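Colour and Recall in Early Years Sorting Materials: A Study of Two Nursery Settings

Project report submitted by Aisling Cullinane
Supervisor: Esi Annan
Department of Childhood Studies, Brastwood College

1. Introduction

Sorting by colour is among the first classifying tasks offered to children in nursery education. It is commonly introduced before sorting by shape or size, and many settings keep dedicated materials for the purpose. The present project examined whether children aged three and four recall the place of an object more readily when it is marked by colour or by a printed symbol. The work was carried out in May at two nurseries, referred to in this report as Ferrand and Senari.

2. Method

Each child was shown a row of lidded boxes, watched a toy being placed in one of them, and was asked to find it after a short pause. In the colour condition the lids were plain and differed only in colour. In the symbol condition all lids were grey and carried a simple black outline, such as a star or a fish. The order of the two conditions was alternated between children.

A total of 864 trials were recorded. Of these, 408 took place at Ferrand and the remainder at Senari, where the sessions ran for longer. Trials in which the child left the table or was spoken to by another child were marked as interrupted and excluded from the comparison of means, though they are listed in Appendix B. Written consent was obtained from parents, and staff at both settings were free to end a session at any time.

3. Results

Children at both nurseries chose the correct box more often in the colour condition. The difference was larger among the three-year-olds. Among the older children at Senari it was small, and several of them named the symbols aloud while waiting, which may have helped them to remember.

Errors were not evenly spread. Orange and yellow lids were confused more often than any other pair, particularly in the afternoon sessions at Ferrand, where the room faces north and the lights were kept low after lunch.

4. Discussion

The findings agree with the general view that colour is an early and dependable cue. They also suggest that the choice of shades deserves more care than it usually receives. A yellow that appears distinct in a catalogue may move towards orange on the side turned from the light, and worn paint makes the matter less certain still.
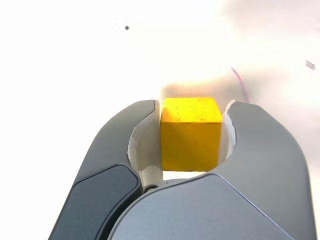
Replacement of sorting sets is normally decided on grounds of safety and missing parts. Neither nursery had a practice of checking whether the colours within a set could still be told apart.

Two limits of the study should be noted. The settings were chosen for ease of travel, and no test of colour vision was made. The pause between hiding and finding was also fixed at 5 seconds throughout, so nothing can be said about recall over longer periods.

5. Recommendations

Settings that use colour labels for pegs, trays or drawers should avoid placing orange and yellow next to each other. Symbols should be added for the older group. A further study with varied pauses is proposed, subject to the agreement of both nurseries.

Appendix A: Consent letter to parents
Appendix B: Interrupted trials by setting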